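Kurian Fund, progress report, Paltatier packing and storage course

July update, sorry its short, we're mid enrollment.

Spent to date: 3000 of the grant, mostly rent at Trandambridge and printed workbooks. 70 people signed up, 50 finished unit one. Shelf labeling went well. Stock count unit did not, too much math too early, moving it back.
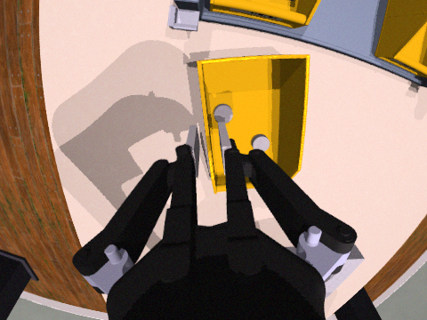 Open yellow box.

Zitmont site still waiting on keys. Landlord says August. Evening group is full, morning group has room, so we're pushing flyers at the bus depot and

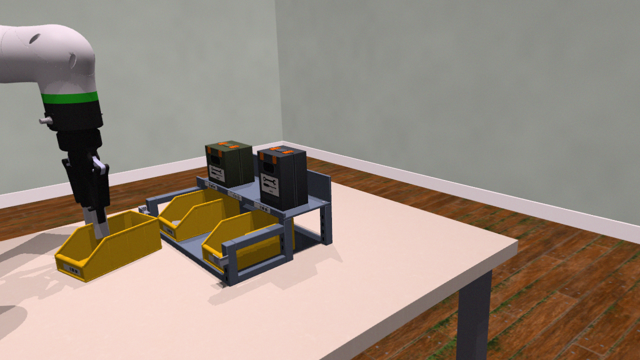 the library. Workbook reprint is at the printer, 70 copies, typos fixed (most of them). Need your OK on moving leftover travel money to childcare. Reciepts to follow.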